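Does trimming idle footage from hand-held gripper demos help or hurt the policy?

Posted in Imitation Learning, Data Prep

We're collecting demos with hand-held grippers (wrist fisheye, no robot arm until evaluation) and training a fairly ordinary diffusion policy on them. We have 1058 episodes. A lot of them open with the operator standing there, fingers open, contemplating life, before anything gets picked up.

I read the Cincombe write-up, where they cut every stretch with no motion and report 98 percent success on their cup task. I did the same, retrained, and my policy now lunges at the cup like it owes somebody money. Success went down. Did I trim wrong, or is the method only good on their cups?

— porell_refugee

Trim everything. Idle frames are garbage and the network learns to be garbage. Worked for me on Bassey, default settings.

— gradient_dissent

I'd be careful with the advice above, though I admire its confidence.

Idle time comes in 2 kinds and a motion threshold can't tell them apart. One is dead air at the start and end of an episode. Cut that. The other is the pause right before the fingers close, when the operator is lining things up. It looks like nothing on a velocity plot and it's the most useful part of the demo. If you cut it, you've taught the policy that careful people don't exist. Hence the lunging.

What we settled on in our lab, after a February I'd like back:

Trim only from the two ends, and leave 40 frames before the first real motion.

Never trim within a window around a change in gripper width. Width is a much better signal than camera motion, which mostly measures how much coffee the operator had.

Then look at what survived. Pull random first frames and check them by eye.
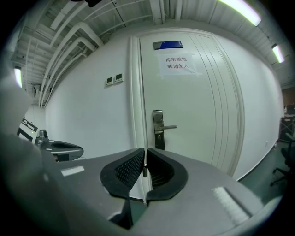 The eyeballing takes an afternoon and feels beneath everyone involved, but it's how we found a batch where our script had kept the dead air and thrown away the grasps. The sign of one comparison was flipped. Training loss looked lovely.

As for the 98 percent, check whether they started every evaluation from the same pose. Full trimming hurts a lot less if the gripper always begins lined up with the cup. Vary the start and I'd expect their number to come down to live with the rest of us.

If you're using the Allow loader, turn off its own idle filter first, or you'll be trimming twice.

— Antigoni Zacharopoulos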